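Shared workshop robot can rack a plate, but is it worth the bench space?

Thu 27 February | By Vasco Quintela

Members of the Dreltow shared workshop have spent most of their evenings since January on a two-armed robot they hope will one day put away the dishes. Whether it will is another matter.

The project, nicknamed Padel, has cost its three builders more than $700 so far, paid out of their own pockets. That doesn't include the arms, which came second-hand, or the bench they have taken over at the back of the Jelier Street unit.

The group says Padel can now stand a plate between the pegs of a rack in 40 seconds. On the night I visited it managed the job twice in eight tries, with a fair bit of nudging and restarting between goes. A person at a kitchen sink would have finished the whole load and put the kettle on.
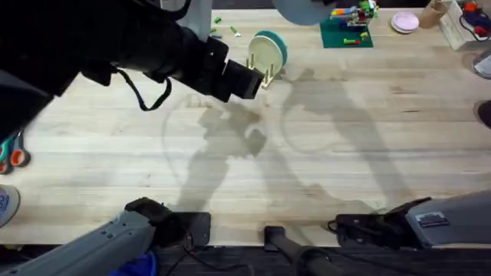 The Dreltow bench, with two plates in the wooden rack and Lego at the back of the table.

The builders blame the misses on grip. Plates are smooth and the rims are thin, they say, and a few millimetres either way is enough to spoil a run. They plan to try softer finger pads next, then cups. Lego is also on the list, though I couldn't get a clear answer on what a robot would be tidying it into.

There is talk of showing Padel at the Bakhtiari Hall open day. One member told me it would be "doing a full rack by then". I was given no date for that – and no figure for how many plates make a full rack.

None of this makes it a bad hobby. The soldering is neat, the code is shared with anyone who asks, and other members have picked up a few skills by hanging around. But the sign-up sheet describes Padel as a "household helper", and on what I saw that is a generous label.

3 comments | 8 shares

Contact the newsroom | © Dreltow Local | Back to top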